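Call for Participants: Comparison of Hand-Held Grippers for Table-Top Tasks

Katayama Manipulation Laboratory, Voncombe Campus

The Katayama Manipulation Laboratory invites applications from adults wishing to take part in a paid study comparing two hand-held grippers, the Ranport and the Nernis. The study is led by Dr Ruoxi Deng and Dr Sadao Tsuji and will run during July at the Voncombe campus. We are seeking 30 participants. No knowledge of robotics is required.

What the study is for

The laboratory wishes to learn how the shape and opening width of a gripper's fingers affect the speed and accuracy with which people pick up and put down household items. The results will guide the choice of fingers to be fitted to the laboratory's robot arms next year. It is the equipment that is under test, and individual scores will not be passed to anyone outside the study team.

What you will be asked to do

Each participant attends two sessions on separate days, one for each gripper. A session begins with a practice period of 20 minutes, in which a member of staff will show you how to hold the tool and work the jaws. You will then carry out a series of short tasks, such as moving small items into a perforated plastic basket, turning a cup upright and laying cutlery side by side. A camera mounted on the gripper records the fingers and the table. Please do not wear rings or a wristwatch during the tasks.

Work is done at a white-topped table, and every trial starts with the jaws fully open and nothing held between them. You may sit or stand, and may ask for a break between any two trials. 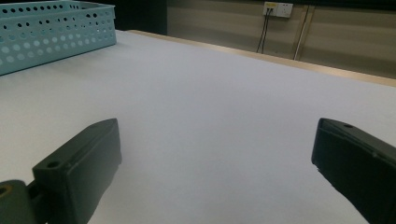 Who may apply

Applicants must be aged 18 or over and able to use one hand comfortably for repeated light gripping. Left-handed applicants are particularly encouraged – earlier studies at the laboratory have included too few. Persons who have had surgery on the hand or wrist within the past year are asked not to apply. Normal or corrected eyesight is required.

Payment and consent

Payment is made by bank transfer after the second session. Participants who withdraw early will be paid for any session they have begun. Written consent will be taken on arrival, and you may ask for your recordings to be deleted at any time before the results are published.

How to apply

Application forms are available from Ms Chiharu Hamada, Study Office, Room 226, Voncombe Campus, and should be returned to the same address. Please state which hand you normally use and any dates in July on which you cannot attend. Questions about consent or the handling of recordings should be put to Ms Kimie Nomura in the same office.

Study reference: 438
Notice issued: 22 Apr 2019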